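To: Skonari users list
Subject: Re: Gripper fault on door tasks

A member site wrote in March:

> Our door-opening runs in simulation stop with a force fault once the
> gripper is at the handle. We see it in 6 of 200 runs. Is this the
> controller or the door model?

The fault has been reproduced and is under review. It arises in the controller. When contact at the handle is reported late, the arm continues to close and the commanded force passes the limit before the stop is applied.

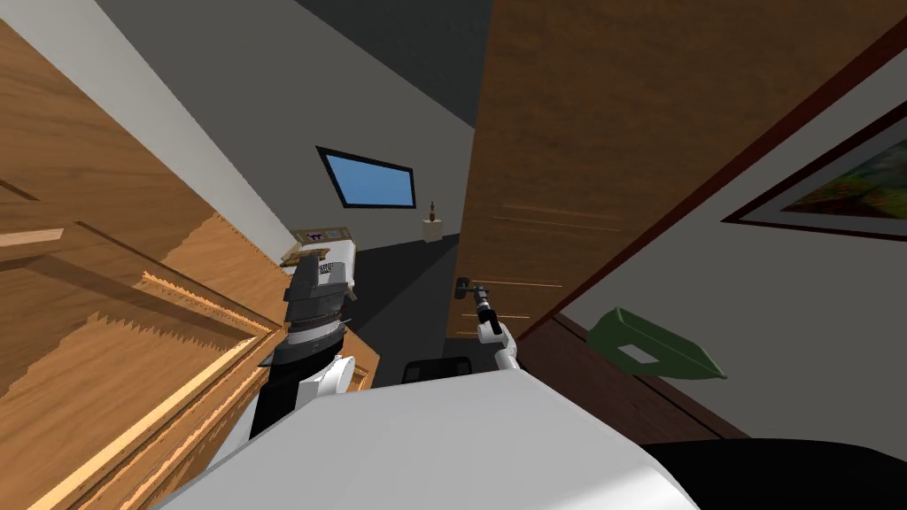
Posted by: Skonari Support Desk, Jakolum
List: skonari-users

The rendered view is from the test room used for the review, with one arm at the door handle and the other raised beside the cabinet.

Until a corrected release is issued, sites are asked to lower the closing speed to setting 3 and to leave the force limit unchanged. Sites running the Karam controller on physical arms should suspend door tasks - this applies to supervised runs as well.

Fault logs may be sent to this list. Please include the last 900 lines before the stop.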